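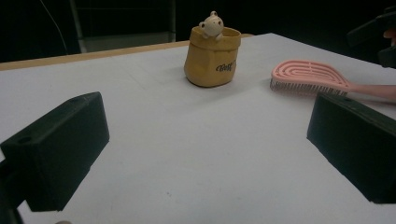 Notebook, June, Stalska bench. Dresser-top set, continued.

Aim for the afternoon: settle a start layout for the hairbrush and the yellow bag container, and write it down so the next person can repeat it. Last month's notes say "brush near bag" and nothing else.

Container entered in the Kuusisto list as item 40. Paper-bag shape, rolled rim, bear looking out of the top. It goes upright near the far edge and stays there for the whole block. Brush mass to be checked again - the list has 483 g, surely a typing error.
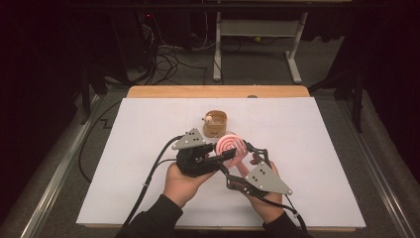
Brush positions: 9 on paper, cut to 6. The dropped ones put the handle over a seam in the white cover, and the height there is not repeatable. Cover should be pulled flat and taped before each block, then wiped. Specks show up badly on white and get mistaken for marks.

Pencil ticks on the wood edge strip are the reference for all distances. Do not measure from the cover, it creeps.
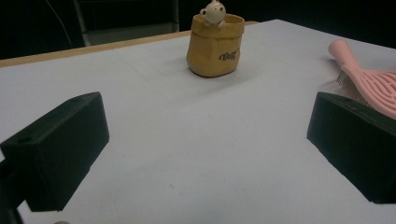

Bag orientation is still open. Lettering toward the front right is easiest to check by eye, so use that until the Cidatum sheet says otherwise. Small rotations are hard to judge from the creases alone.

To do:
- reweigh brush, correct list
- new tape, narrow roll
- ask Lultberg for a second container - spare only, same color
- redraw layout sheet with the six positions

Stopped 4:40 pm.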